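Shelf labels and speed limits for a plate-stacking cell: what do our written rules need to cover?

Asked by Hiwot Berhe, 24/10/2021

Our group operates a single arm that moves tableware between a tabletop and a low shelf. We are preparing written rules for the cell before a second shift of operators begins work. The present draft covers three matters: how high plates may be stacked, how shelf positions are labeled, and who may enter the cell while the arm is powered. Is there an accepted practice for labels in particular? One of our reviewers holds that a label must be readable from the operator's side. The draft does not say this.
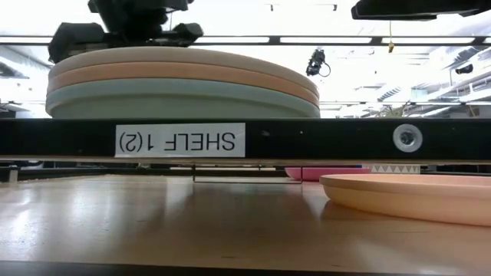

Manipulation Safety Desk, Pasitz Help Community

2 answers

Answer 1, accepted

The reviewer's point should be adopted. The label on your beam reads SHELF 1(2), and it is mounted upside down. An operator who must turn his or her head to read a position name will sooner or later enter the wrong one. We recommend the following wording: "Each shelf shall carry one label, upright when viewed from the operator's station, and the text shall match the position name in the control program exactly." Please also state what the figure in parentheses means. Two readers of your draft may understand it differently.

With regard to stacking, set the limit by height and not by number of plates, as rims differ between product lines. At the Skellow site we allow a clearance of 16 mm between the open gripper and the top rim on approach, and 17 mm where the plates are glazed. Approach speed in the last part of the descent is held to 300 mm per minute. These are our own figures and should be confirmed by trial on your equipment.

Entry to the cell should require the arm to be stopped and locked out by the person entering. A pause command issued from the program is not a stop for this purpose.

Answer 2

We run a Vomen cell and just use colored tape on the shelves. No problems so far in 2,000 cycles. I would not spend a lot of time on label wording.

Comment on Answer 2: Tape is acceptable as an additional marking. It does not replace a written position name, and it should not be cited in an inspection record.

Comment by Hiwot Berhe: Thank you. The proposed wording has been entered in section two of the draft, and the label will be remounted. Does the lockout rule also apply to a person reaching in from the table edge to straighten a plate?

Reply: Yes. Any reach past the table edge is to be treated as entry.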